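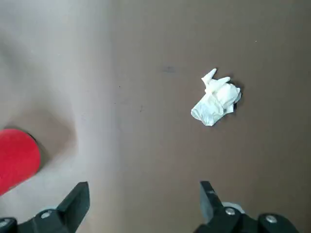 Crumpled tissue on the cardboard, red object at lower left.

Home | Reviews | Desk & Bench | Storage | Archive

Andlow tabletop waste bin, red
Reviewed by Diệp Lại

The Andlow is a small upright cylinder with a glossy red body and a dark gray rim. I bought it in January to replace a Flurkley of the same height, which tipped whenever the bench was knocked.

Capacity is adequate for one person. I fitted 13 loosely balled tissues before the pile reached the rim. Flattened, the count rises, but few people flatten a used tissue.

Empty weight on my scale is 193 grams.
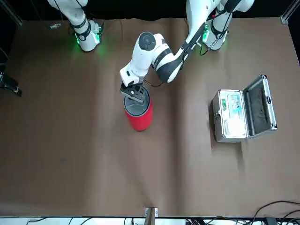

Stability is better than the Flurkley's. On bare cardboard or brown paper the base does not skid under light contact, and pressing down on the rim produces no flex that I could measure. A sideways push at rim height will still topple it when empty. Four coins in the bottom cure this.

The gloss finish shows fingerprints and wipes clean with a damp cloth. The inside is harder to reach, and lint collects where the wall meets the floor.

It takes up little bench space beside an open equipment case. For wet waste, buy the lidded Sestudine instead.

Contact | Copyright Đặng Bench Reviews | Back to top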